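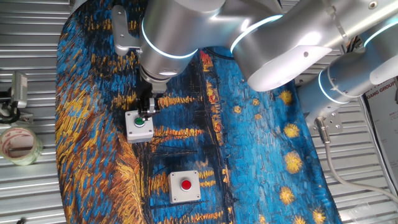 Figure 2. Push-button box, green button.

Home Issues Authors Submit Contact

4. Waiting, pressing, and pressing again

The button at a crosswalk has an odd job. In a downtown with fixed signal timing it often has no say in when the light changes, and yet people walk up to it, press it, look at the light with mild reproach, and press it again. Earlier writers have called this superstition. We think the word is a little grand for something done with one thumb while holding a sandwich.

We watched 1,000 pedestrians at two crossings in Teltley, one on Robles Street and one outside the Grirnach bus depot. At Robles Street the button was wired to the signal. At the depot it was wired to nothing, a fact known to the city's traffic office and, we later learned, to the man who sells newspapers beside it. He presses it anyway. Waiting time at both crossings was set to 80 seconds, which on a wet January morning is a very long time.

The share of people who pressed at least once was nearly the same at the two sites. What differed was the repeat pressing. People at the depot pressed more often after the first 30 seconds, and they pressed harder, if the second author's notes can be trusted (he stood closest and has strong feelings on the subject). One gentleman used his umbrella.

We then stopped 200 of the pressers on the far side and asked whether they believed the button worked. Most said yes. A smaller group said no, and when asked why they had pressed it, offered answers that we coded under "habit," "politeness," and "mind your own business." The third category grew as the weather got worse.

Krajčí's earlier work on elevator lobbies found that a button that lights up gets fewer repeat presses than one that stays dark. Our results fit that, as far as they go. Neither crossing had a lit button, so we can't say what a small lamp would have done for the umbrella gentleman. Color is a separate question and we leave it to section 5, where it causes trouble.

Comments (3)

parnano_reader: The newspaper man deserves a co-author credit. Was he counted among the 1,000, and if so, how many times?

Szabolcs Szabó: Once. We left out all of his later presses, which would have swamped the depot data.

M. in Teltley: I use the Robles Street crossing every day and you will not convince me that button is connected to anything.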